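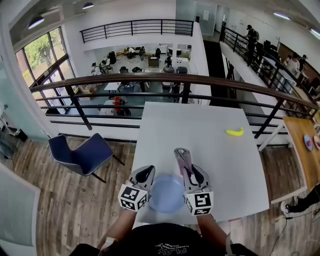 Cloth napkins for everyday use: worth switching?
Household and Laundry > General

irner_flats
We go through a stupid amount of paper napkins. I'm thinking of buying a stack of cloth ones and using them for every meal, packed lunches included. Two adults, 2 kids. For people who already do this: how many do you own, what fabric, and do you iron? I don't own an iron and don't plan to.

bundabaker
We've done it for years. Cotton, mid-weight, dark or muddy colors. Don't buy white. Tomato sauce and turmeric will get you in the first week. We don't iron. I pull them out of the dryer while they're warm, smooth them flat with my hand and fold them in quarters.

lintlord1607
Linen over cotton. It costs more but it gets softer and it soaks things up better. Cotton ones from the big stores come with a finish on them and just push the water around until you've washed them four or five times.

bundabaker
The finish comes out faster if you wash them hot with no softener. Softener is what ruins them. Same with dish towels.

lintlord1607
Agree on softener. Still say linen.

mezz_and_mop
Going to be the negative one. We tried it and quit. The napkins were fine, the laundry wasn't. They sat in a damp pile by the sink and smelled. If you only run the machine once a week you need somewhere for them to dry out first.

irner_flats
That's my worry too. We wash twice a week, sometimes three times in winter with the snow pants.

innes_street
Twice a week is plenty. Hang a wire basket on the inside of the cabinet door so air gets through. Don't use a bucket with a lid. And reuse them. Everybody has their own color at our house, and a napkin that only wiped off crumbs stays for the next meal.

mezz_and_mop
Reusing a napkin with kids in the house is a no from me. One touch of yogurt and it's done.

innes_street
Then it goes in the basket. Nobody said to reuse the yogurt one.

pressandfold
I do iron mine, but only the set for company. Takes me one episode of something. For the everyday ones it's a waste of time.

On amount, figure 4 per person if you wash twice a week and reuse the clean ones. Double that if you don't.

esen_b
You can make them from old bed sheets. Cut squares, fold the edge over twice, straight stitch. I cut up a worn queen sheet and had more than we needed. Thin sheets don't absorb much though, so use flannel if you have it.

lintlord1607
Flannel pills. It also leaves fuzz on your face.

esen_b
Mine doesn't. It was old flannel, maybe that's why.

tallyho_kitchen
Restaurant supply places sell them in bulk. I split a bale of 200 with my sister and a neighbor. They're polyester blend, which don't stain, but they don't absorb either. Fine for lunch boxes, bad for ribs.

irner_flats
OK, I ordered 16 dark gray cotton ones and a wire basket. Skipping the linen for now because of the price. Will wash them hot first, no softener.

bundabaker
Wash them separately the first time. Dark gray bleeds.

irner_flats
Will do. I'll post again in November once they've had some use.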